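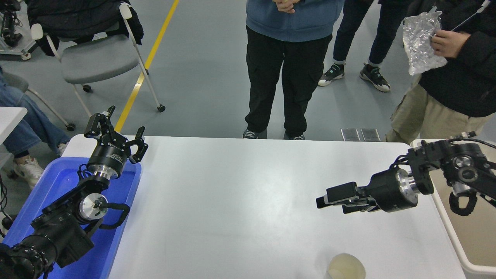 4. A tolerância do salto e a sensação de controle

O resultado que mais nos entusiasmou veio de um detalhe que quase ficou fora do protocolo. Em jogos de plataforma, costuma-se conceder ao jogador uma pequena margem depois que o personagem deixa a borda: por alguns quadros, o comando de salto ainda é aceito, embora os pés já estejam no ar. Chamamos essa margem de tolerância de borda. Ela convive com outra, a memória de comando, que guarda um toque feito pouco antes da aterrissagem e o executa assim que o personagem encosta no chão.

As duas técnicas são bem conhecidas de quem programa jogos, mas a literatura as trata quase sempre em conjunto, sob o rótulo genérico de "responsividade". Queríamos separá-las. Para isso, Heloísa Queiroz escreveu o Grarkero, um jogo de plataforma em duas dimensões com 49 fases curtas, no qual cada margem pode ser ligada, desligada ou ajustada quadro a quadro sem nenhuma mudança visual. O registro das partidas ficou a cargo do Kullitz, a ferramenta de telemetria desenvolvida por Farzad Yazdani, que grava o instante de cada comando e a posição do personagem naquele mesmo quadro.

4.1 Participantes e condições

Participaram 116 jogadores, divididos em quatro condições: sem margens, só com tolerância de borda, só com memória de comando e com ambas. A coleta terminou em 27 de janeiro de 2019. Todos usaram o mesmo modelo de controle e a mesma configuração de tela – um cuidado indispensável, pois o atraso do monitor pode facilmente engolir uma diferença de dois ou três quadros. Não informamos a ninguém que o salto variava entre os grupos. Ao fim da sessão, cada pessoa respondia a um questionário sobre dificuldade, justiça e controle percebido, seguido de uma conversa curta com Negin Karimi.

Uma fase era encerrada depois de 3000 quadros sem avanço, e a seguinte começava automaticamente. Essa regra nasceu no piloto, quando alguns jogadores insistiam na mesma plataforma até perder o interesse pelo restante do jogo (as fases com blocos móveis eram as piores!). As partidas interrompidas assim foram mantidas na análise e marcadas à parte.

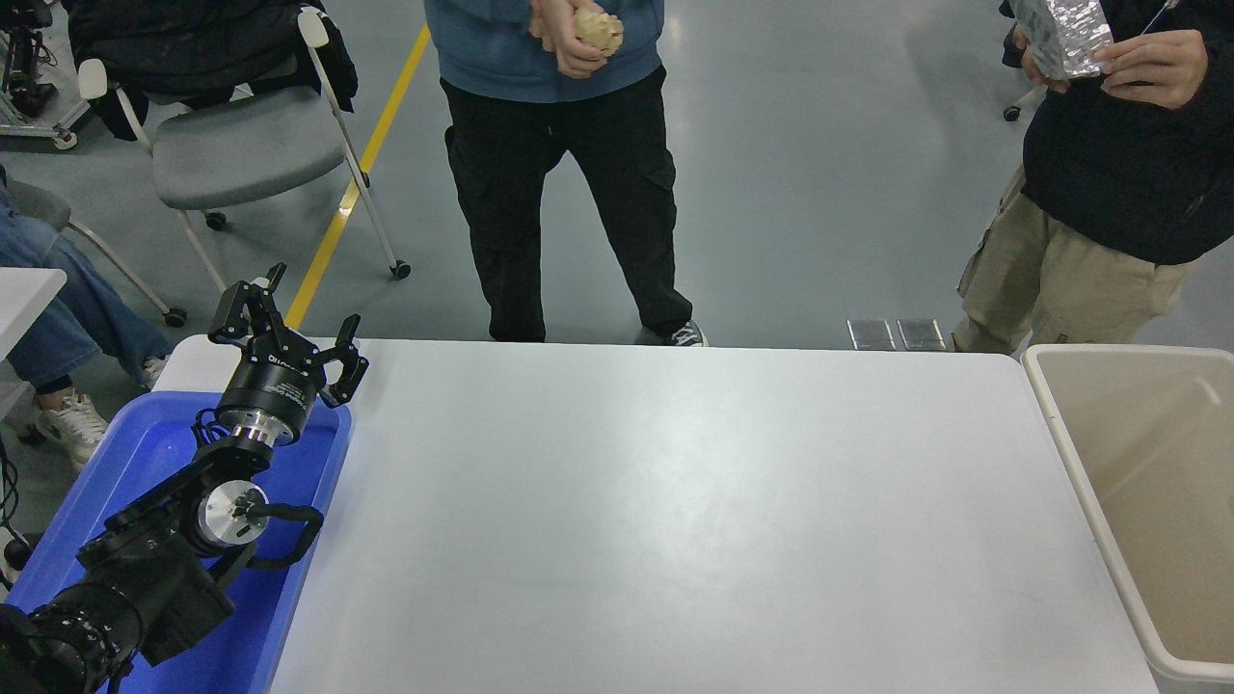 Foto: Everaldo Barros. Figura 3 – Braço robótico preto com a garra de dois dedos aberta, junto a uma mesa branca.

4.2 O que os jogadores perceberam

A tolerância de borda alterou pouco a dificuldade declarada, mas alterou muito a justiça. Jogadores sem essa margem descreviam quedas "roubadas" e acusavam o jogo de ignorar o botão; nos registros do Kullitz, esses mesmos saltos apareciam como comandos dados depois da borda. Com a margem ligada, as queixas desse tipo praticamente sumiram das entrevistas, e ninguém comentou que o personagem parecia saltar do vazio. É um resultado muito bonito: a regra mais permissiva foi lida como a mais exata.

A memória de comando se comportou de outra maneira. Ela ajudou nas sequências rápidas, em que um salto emenda no outro, e passou despercebida nas fases lentas. Quando era longa demais, produzia saltos que o jogador já não queria dar, e aí surgia uma irritação bem específica. "O boneco pulou sozinho", resumiu um participante experiente. Dirceu Evangelista, que codificou as entrevistas, criou para esses relatos a categoria de salto indesejado, depois adotada em todo o corpus.

Utilizamos cookies para melhorar a sua experiência de leitura. Ao continuar navegando, você concorda com a nossa política de privacidade. Aceitar | Configurar

4.3 Comparação com o Irnside

Repetimos a análise em uma versão modificada do Irnside, um jogo tridimensional de exploração, com a câmera atrás do personagem. A profundidade complica tudo, já que a borda vista na tela nem sempre coincide com a borda usada pelo cálculo de colisão. Selecionamos 1000 saltos do registro e os classificamos manualmente, seguindo a escala proposta por Leite para erros de distância. Os saltos curtos predominaram quando a câmera olhava de cima. Com a câmera baixa, o erro mais comum passou a ser o comando tardio, o mesmo que havíamos encontrado no Grarkero.

Daí a nossa sugestão de vincular a tolerância de borda ao ângulo da câmera, com uma margem maior nas vistas baixas. Um protótipo dessa regra foi preparado em junho e será descrito na seção 5, junto com os parâmetros de cada ângulo.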